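Wanted: people who put up their own wallpaper (and people who gave up halfway)

Hi there! I'm writing a book about home wallpapering, and I'm looking for 14 people who'd let me ask them nosy questions about it. The working title is Crooked at the Corners, which should tell you how my own hallway went.

I run Drero, a very small newsletter about fixing up rented and not-very-fancy homes. Last October I asked readers to send me their wallpaper stories and got 181 replies, some of them longer than this page. One reader papered over a light switch and didn't find it again until spring. I laughed, then I went and checked my own pantry.

So the newsletter issue has grown into a book, and Jallar Press has agreed to publish it. I need proper conversations now, with time to go off on tangents.
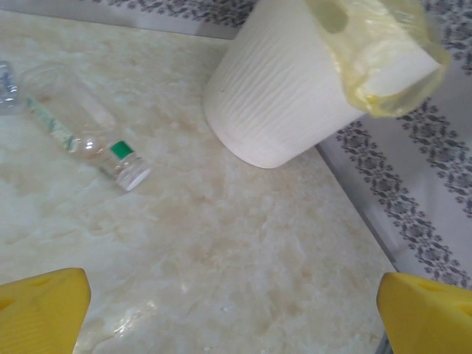

Who am I hoping to hear from? Anyone who has hung paper at home in the last few years and did it without a pro. Kitchens and bathrooms are especially welcome, and so are big old-fashioned patterns, because matching those across a seam is its own kind of misery and I want a whole chapter on it. Peel-and-stick counts. Half a wall counts too. If you started, cried, and painted over it, please write to me first!

You don't need nice photos, and you don't need to know the right words for anything. I still say "the sticky stuff" about paste. You do need to be 18 or over and okay with being quoted (first name only, or a made-up one if you like).
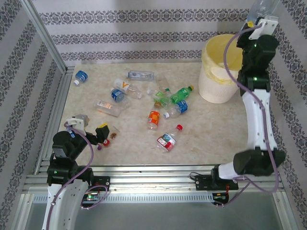
Damask bands, straight along the back and slanting on the sides.

What you'd be doing: one video or phone call with me, an hour or so, and then a short follow-up by email once I've drafted your part. You'll see every quote before it goes in and you can change your mind about any of it. I'm free most evenings until 9 p.m., and I'm happy to work around kids, shifts and dinner.

Everyone who does both parts gets $200 and a copy of the book. The money comes from Jallar after the call — you won't have to chase anybody for it.

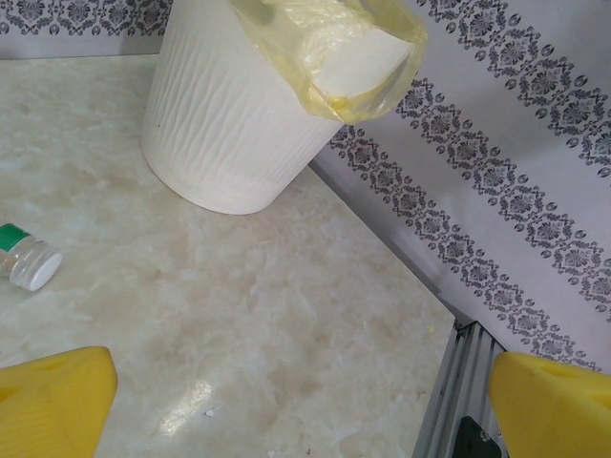 If you live near Zovholm, I'd love to come by in person instead. I'll bring pastries from Tokgöz, and I will almost certainly run my hand along your seams, so be warned. Farther away is totally fine, though; more than half of the people who wrote to me last fall live in other states.

To sign up, reply through the contact form on the Drero site and put WALLPAPER in the subject line. Tell me which room you did, what kind of paper you used, and the one moment you'd happily never repeat. Three or four sentences is plenty. I read everything myself, so give me a couple of weeks to answer, and I'll keep the form open until the end of November.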